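La mochila sigue sobre la mesa

Llega diciembre y con él los correos que anuncian que el año que viene, esta vez sí, una máquina nos va a ordenar la casa. Llevo siete años escribiendo este boletín y guardo una carpeta con esas promesas. La última la mandó Rasetti en junio: un asistente doméstico que «recoge, guarda y cierra». Pedí verlo cerrar algo. Me ofrecieron un vídeo de 12 segundos, con dos cortes de montaje.

Mi prueba es poco científica. Le pregunto a quien vende el aparato si puede coger una mochila de encima de la mesa, abrir la cremallera, meter un jersey y volver a cerrarla. Nada de mochilas rígidas de exposición, una normal, de las que se desploman hacia un lado cuando las sueltas. En Chidiac me dijeron que las telas estaban «en la hoja de ruta». En Fakora cambiaron de tema y me enseñaron una caja que subía y bajaba de un estante con mucha elegancia.

Charalambos Chrysikopoulos, que montó líneas de embalaje durante media vida y ahora lee estas páginas con un lápiz rojo, me reprocha que pida demasiado. En el taller, me escribe, se paga por mover la misma pieza al mismo sitio, y eso ya se hace bien. De acuerdo. Pero en mi pasillo no hay dos tardes iguales, y el folleto habla de mi pasillo. Lo que sí me interesa es el trabajo previo, el de las personas que hacen la tarea con pinzas en la mano para que luego un programa intente aprender algo de ellas. Es lento y bastante menos vistoso que el folleto.
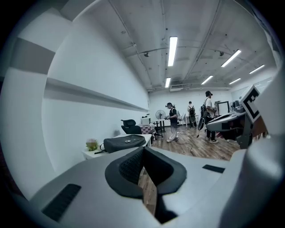
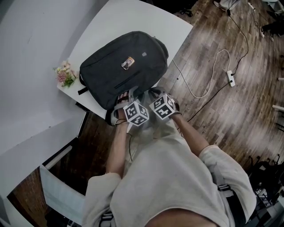 Pinzas de mano, y una mochila de por medio.

Florencia Lucero, que sigue estas cosas con más paciencia que yo, calcula que para una sola tarea con tela harían falta 1476 repeticiones, y que de ellas 997 valdrían para algo. No sé de dónde saca tanta precisión y ella tampoco me lo aclaró. Aun dándole por buenas las cifras, queda la pregunta de qué pasa con la siguiente mochila, la que tiene la cremallera torcida o una correa enganchada en la silla.

Rularau promete una demostración abierta, con objetos que lleve el público. He pedido plaza. Llevaré la bolsa de deporte de mi hijo, con la toalla dentro. Si la máquina la vacía, lo contaré en portada y retiraré la mitad de lo dicho; la otra mitad depende del precio, que tampoco me han querido dar.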